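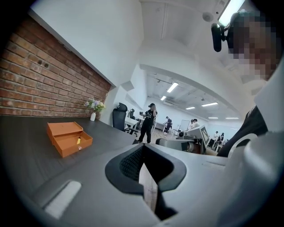

Skondau Handgreifer HG-16 mit Netzstruktur-Polster

Seit März liegt der Skondau jetzt bei mir auf dem Tisch, und weil so viele von euch gefragt haben, ob er sich gegenüber dem Skasar lohnt, kommt er nun mit eigener Seite in den Shop. Ich verkaufe nichts, was ich nicht selbst ein paar Wochen in der Hand hatte, und den hier hatte ich sehr lange in der Hand (mein Unterarm weiß das auch noch).

Kurz für alle, die neu dabei sind: Das ist ein Greifer, den man selbst führt, um Bewegungen vorzumachen, die später ein Arm übernehmen soll. Die Kamera sitzt direkt am Gerät und schaut über die Finger hinweg nach vorn. Beim Skondau ist das Gehäuse aus hellgrauem Kunststoff, ziemlich rundlich, und in der Mitte sitzt das schwarze Gummipolster mit der Netzstruktur. Genau wegen dieses Polsters habe ich ihn überhaupt bestellt.

Mein Lieblingstest ist eine Schubladenbox. Klingt banal, aber an einem leichten Kästchen scheitern mehr Greifer als an einer Werkzeugkiste! Zieht man zu fest, kommt die ganze Box mit, drückt man zu wenig, rutscht man an der Kante ab. Ich habe ein orangefarbenes Modell mit zwei Schubladen genommen, Kleinkram rein, untere Schublade auf, etwas herausholen, wieder zu. 300 Durchgänge mit dem Skondau, 300 mit dem Skasar. Beim Skondau ist mir die Box 16-mal mitgewandert, beim Skasar 70-mal. Das hat mich in der Deutlichkeit schon überrascht, ich hatte eher auf Gleichstand getippt.

Wo der Skasar besser ist: Er ist schmaler. In der Schublade selbst kommt man mit ihm leichter an Teile, die ganz hinten liegen. Der Skondau ist rechts am Gehäuse recht ausladend, und wenn neben der Box noch etwas steht, stößt man gern mal an. Ich habe mir angewöhnt, leicht schräg von links zu kommen, dann geht es. Wer hauptsächlich in engen Fächern arbeitet, sollte trotzdem zum Skasar greifen, der bleibt im Programm.

Die Polster lassen sich einzeln tauschen, zwei Schrauben, fertig. Ersatz liegt bei, ein Paar in der gleichen Ausführung. Ein glattes Polster gibt es auch, das habe ich probiert und nach einem Nachmittag wieder abgenommen - auf Karton hält es einfach schlechter.

Kalibrieren geht mit jedem üblichen Schachbrett- oder Markermuster. Auf einem Bildschirm angezeigt funktioniert das bei mir gut, solange die Helligkeit nicht ganz aufgedreht ist. Bei Deckenlicht bitte darauf achten, dass keine helle Leuchte direkt im Blickfeld liegt, sonst regelt die Belichtung herunter und die Finger saufen im Dunkeln ab. Mit fester Belichtung ist das Thema erledigt, die Einstellung steckt im Menü unter "Sensor".

Die Aufnahmen lese ich mit Nishad aus, das läuft ohne Umwege. Mit Mindent geht es ebenfalls, dort muss man die Öffnungsweite der Finger von Hand zuordnen, einmal pro Gerät. Wer damit hängen bleibt, schreibt mir kurz, ich schicke die Zuordnung gern rüber.

Artikelnummer 3122
Lieferumfang: Handgreifer, ein Paar Ersatzpolster, USB-C-Kabel, Inbusschlüssel
Lieferbar ab Lager

Kommentare

Tarun Joshi
Passen die Polster vom Skondau auf den Skasar? Ich habe noch zwei Skasar hier und würde ungern alles neu kaufen.

Antwort vom Shop
Leider nein, der Lochabstand ist anders. Ich habe beim Hersteller nach einem Adapter gefragt, bisher ohne Antwort.

murmelbahn
Danke für den Tipp mit der festen Belichtung, ich hatte schon die Kamera in Verdacht.

K. aus L.
Gibt es den auch für Linkshänder?

Ähnliche Artikel

Skasar Handgreifer, schmale Ausführung
Ersatzpolster Netzstruktur, Paar
Ersatzpolster glatt, Paar
Kalibriertafel, matt
Handschlaufe für Skondau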